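A basket for the white table

The white table in the back room has been annoying me since November. It's the first flat surface you reach when you come in, so everything ends up on it: post, keys, jars on their way to somewhere else, half a packet of biscuits. I cleared it every Friday and it was covered again within a couple of days.

I'd been thinking of a small chest of drawers to go next to it. Favier had one I liked, but it was too deep and would have blocked the way to the desk. Then Tarık Baysal offered me a wicker basket he had stopped using. It had spent two years in his hall with gloves in it. I said yes mainly to save myself another trip to the shops.

It's a plain woven thing in a light tan colour, and it has compartments. The compartments are what make it useful. I've had open baskets before and they turn into a heap, with whatever you want at the bottom. With this one the small things can go at the back and the rest at the front, and they stay more or less where they were put.

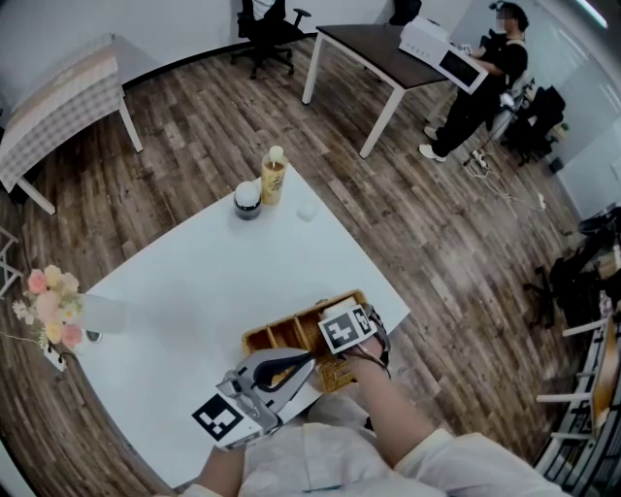 The basket near the front of the table, with the jar, the amber bottle and the flowers.

I gave it a proper clean first. Wicker holds dust in the weave and a cloth just pushes it further in, so I used an old toothbrush and then the brush end of the vacuum cleaner. I didn't soak it. A damp cloth at the end and a night by the open window was enough. One strand had come loose underneath and I tucked it back with the handle of a teaspoon. If it comes out again I'll use a dab of wood glue.

Measure before you accept a basket from anyone, by the way. I didn't, and I was lucky. The table is 67 cm deep and there is still room behind the basket for the taller things.

The rule I've settled on is that small loose items go in the basket and anything that stands up by itself can stay on the table. Jars and bottles stand up by themselves. Letters don't, so they go to the desk, where I have to look at them. I'm still undecided about fruit. It looks nice in a basket but I forget it's there, and I lost two peaches that way last summer. 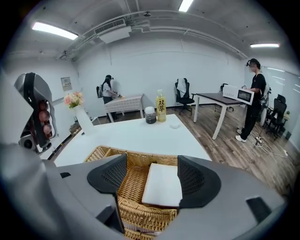
The flowers were staying whatever happened. They're artificial, pinks and creams mostly, and I know some people can't stand them. I bought them after killing a real plant in the same spot, and all they ask for is a dusting. A hairdryer on the cool setting does it quicker than a cloth. They live at the end of the table, where they don't get knocked by people putting bags down.

The little side table is next. It has had a cloth over it for so long that I've forgotten what the top looks like. Tuncay Sarıgül thinks it should be sanded and left bare. I think the cloth is hiding a ring from a hot pan, and I'd like to look at it by myself before anyone turns up with sandpaper. The cloth could do with a wash in any case.

I also want to move the desk closer to the wall, which means dealing with the cables first. That will probably take a whole Saturday, so it can wait until the weather is bad.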